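# Prustoscombe coat and blanket collection moves to Howells building

July 2022

The town's winter clothing collection has a new home. Starting this month, coats, sweatshirts, blankets and other warm items can be dropped off at the former Howells shoe store on Mill Street in Prustoscombe. The collection had been run out of the basement of the town library for the past six years.

The library needs the basement back while its heating system is replaced. Work there is expected to last through the winter, and the library has not said whether the space will be offered again afterward.

Tomos Pumphrey, who runs the collection, said the move had been planned since spring. The Howells building has been empty since the store closed, and its owner has agreed to let the group use the ground floor without rent until next June. The group will pay for electricity and insurance.

"The basement was fine for storing things, but people had to carry bags down a flight of stairs," Pumphrey said. "At Howells you can pull up at the back door and hand them over."

Last winter the group gave out 2,165 items, the most in any year so far. Children's coats went first, and the supply was gone by the middle of December. Adult sweatshirts and fleeces lasted longer, and a few boxes were carried over to this year. 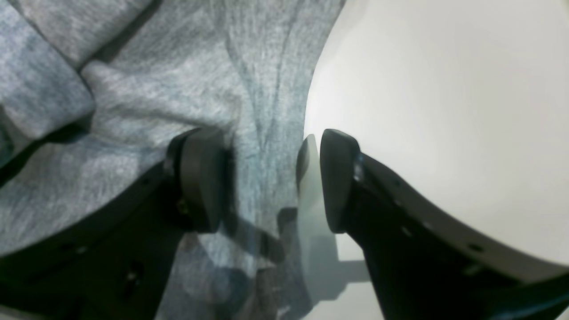 Sorting is done on two evenings a week. Each item is checked for stains, tears and broken zippers, then folded and put on a shelf by size. Clothes that can be fixed go into a separate bin for mending. Those that can't are sent to Zeser, a textile recycler in the next county, which picks up once a month and pays a small amount by weight. The group used the money last year to buy new socks and gloves, which it does not accept used.

Sreekumar Murthy, who manages the sorting evenings, said the most common problem is items that arrive damp or unwashed. A single damp bag can spoil the ones stacked next to it, he said, and the group had to throw out several bags last fall.

"Wash it, dry it all the way, and tie the bag shut," Murthy said. "If you know the sizes, write them on the bag. That saves us a lot of time."

The group is asking for the following this year:

- Winter coats in all sizes, especially children's sizes 4 to 12
- Sweatshirts, hoodies and fleece jackets
- Blankets and throws, twin size or larger
- Snow pants and waterproof boots
- New socks, hats and gloves with the tags on

It cannot take pillows, comforters filled with down, electric blankets, carpets or curtains. Summer clothing should go to the thrift store on Station Road, which is not connected with the collection.

Shelving for the new space came from Skaster, the warehouse supply company on the bypass, which was replacing its own. The units were put up last week. There is room for about 90 boxes along the back wall, and the old stockroom will be used for blankets and boots.

The move also changes how items are handed out. In past years, families were referred by a school or a doctor's office and received a bag packed for them. This year they will still need a referral, but they can come in and choose from the shelves. Appointments will last half an hour. Bags will still be packed for anyone who cannot get to Mill Street, and the group will keep delivering to the outlying villages.

Pumphrey said the change was made after a survey sent out with last year's bags. Of the 187 families that replied, most said they would have liked to pick the items themselves. Wrong sizes were the main complaint, followed by coats that older children did not want to wear.

The town council approved the temporary change of use at its last meeting, with no objections. One condition is that donations may not be left outside the building when it is closed. A sign has been put on the back door, and bags left at the library will no longer be collected.

Drop-off hours at the Howells building are 10 a.m. to 1 p.m. on weekdays, using the rear entrance from the parking lot. Evening hours will be added in the fall. Appointments for families can be booked through school offices from the first week of September, and the shelves will stay open to them until the end of March.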